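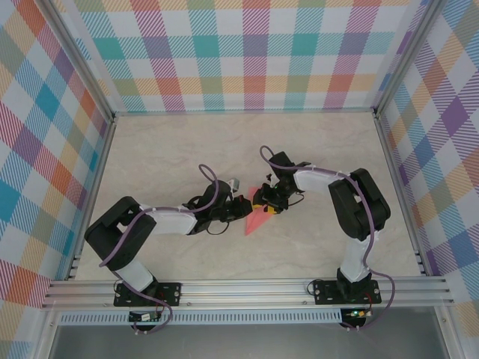
A pink triangle on a pale tabletop, with plaid at the back and sides.

The Patience of a Folded Triangle

The folding program at the Fraser Center for Domestic Arts begins each January with a plain triangle. Participants are given no patterns and no finished model to copy. According to Yvette Thibodeau, who directs the program, a single shape offers enough material for the first 2 sessions.

"A point is a demanding thing," Ms. Thibodeau said. "Any error made at the wide end will arrive there."
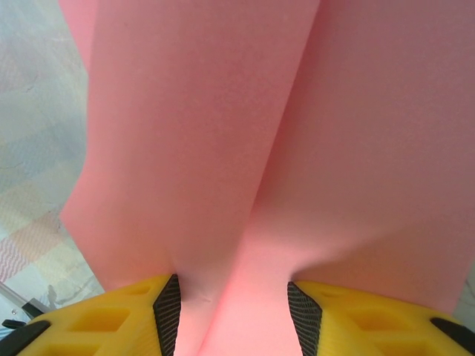

The center treats the crease as a subject in its own right. Soft materials resist a sharp line and tend to form a rounded ridge, which must be pressed along its full length. Thin paper accepts the line at once and keeps every mistake. Instructors ask that both be tried before a preference is stated. 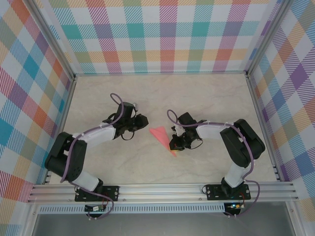
The long point of the triangle, angled toward the lower right.

Color has also received attention. Pink was adopted after a review of the center's stock, in which 562 sheets were sorted by shade. Pale work surfaces were retained throughout the building, as they allow an edge to be checked quickly. 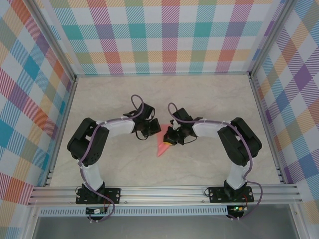 Corrado Sanna, who teaches the advanced course, advises that a triangle be turned often during the work. A fold that looks straight from one side may drift when its point faces the other way. His students keep their early attempts in a flat box and review them at the end of the term.

Enrollment for the next course is limited to 100 places and closes on Fri 24 September.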